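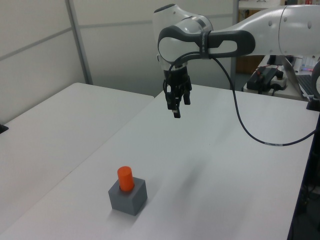 ## Peg and block, bench notes, October 2025

Picking up from the page with the coffee ring. Block is gray, peg is orange, and the peg is standing in the block, a sentence I have waited longer than I care to admit to write down.

For whoever reads this after me (Eskil, probably, looking for the drill bit): the blocks are for the Fimutcombe exhibit, the hands-on table where children put pegs into holes and their parents explain to them how to do it. Fimutcombe wants a set they can hand out, get back sticky, wipe, and hand out again. They want the pegs to go in easily and stay upright. They do not want them to rattle. They would also like the pegs not to jam. I have the email and I reread it when I need cheering up.

### Fit

Went through the old pegs first. The first lot were tight enough that you could lift the block by the peg, and Holger did so, several times, with the air of a man who has found a handle. Second lot fell over sideways in the hole like drunks in a doorway. Third lot is the orange. I took the peg down a little at a time on the lathe and tried it after every pass, always in the same block. I'd been swapping blocks before and then wondering why my notes made no sense.

What I do now:

- Wipe the hole out with a dry cloth. No oil, no soap, no spit (Holger).
- Peg in by its own weight, no pushing.
- Turn the block a quarter and try again. The hole in block C is round in the drawing and slightly opinionated in real life.
- Tap the table with a knuckle. If the peg buzzes it goes in the loose tin.
- Pull it out with two fingers. If the block comes along, it goes in the tight tin.

The tight tin is a lot fuller than the loose tin. I prefer it that way, tight ones can still be rescued.

A small bevel on the bottom edge of the peg made more difference than all the sizing put together. I spent most of a morning chasing the diameter when what the thing wanted was a softer edge. Eskil said this at the start. It's in his handwriting two pages back, underlined, and I would like it noted that I have now also underlined it.

Bevel on the hole as well? Tried it on one block. It goes in beautifully and then leans. Leaving the holes alone.

### How much peg should stick out

Long discussion, mostly with myself. Fimutcombe's drawing has the peg nearly flush, which looks very smart and can't be gotten out by anyone with fingers. I want a proper length of it above the block so there is something to grab. The orange one has that and I'm happy with it. Sent Holger over to try with his winter gloves on. He managed, and then managed to drop it, and we both watched it roll under the bench with the interest of people who were not going to bend down first.

Note: round pegs roll. Ask Fimutcombe whether they've thought about where 190 of them will be at closing time. One flat side would fix it but then it's a different peg and a different hole and I start over. I am not going to be the one to suggest it.

### Color

Orange was the color of the stock we had. It has since been promoted to a decision. It shows up well against the gray, and against the white tabletop, and I could find it under the bench, so that's three tests passed. Tasov sent a card of other colors, among them a gray so close to our block gray that I can only assume they enjoy a laugh.

Holger wants the blocks lighter. I pointed out that on a white table a lighter block disappears, and he said maybe the table should be darker. We are not painting the table.

### Cost, since it will come up

Tasov quoted 588 for the batch of blanks, cut to length, delivery not included. Bainbridge quoted less and then wrote back to ask what we meant by "round." Going with Tasov.

I wanted to order extra. Eskil says the leftovers from the last job are still in the cupboard and could I please use those. They're the wrong size. I went and looked at them anyway so I can say that I did.

### Wear

Ran the insert-and-pull on one pair while listening to the radio, a tick on the sheet each time. Got to 139 before somebody asked me a question and I lost my place, so 139 is what goes in the book. At that point:

- Peg: a dull ring where the block's edge rubs, no change in fit that I can feel.
- Block: fine. Top edge of the hole slightly polished.
- Me: sore thumb.

Fimutcombe is talking about roughly 2000 goes over a season for each pair. I'm not doing that by thumb. Putting it down as a question for the next meeting, where I hope it will be answered by someone else.

### Table

The seam between the two white tables catches the blocks. If you slide one across, it stops dead and the peg carries on with the idea of moving, and over it goes. Fine for us, we can lift them. At Fimutcombe the exhibit table is in two pieces as well, according to the drawing, and children slide everything. Options:

1. One table. (Ha.)
2. Put the join where nobody sits.
3. Round off the bottom edges of the block.

I'll do 3 on the next few and see whether it helps. It means another setup on the mill, and the mill is currently full of Eskil's bracket for Sadis, which was going to be out of there "by lunch." He didn't say which lunch.

### Left to do

- Bottom edges on three blocks, different amounts, mark them underneath in pencil this time.
- Redo the hole in block C or demote it to paperweight.
- Write to Fimutcombe about rolling, sliding and gloves, in a tone that suggests these are their ideas.
- Get the tight tin down to something reasonable. Five minutes each with fine paper ought to do it.
- Find the peg under the bench. Holger says it's my turn. I have the page open where it says he dropped it.
- Return the drill bit to Eskil. It was in my apron.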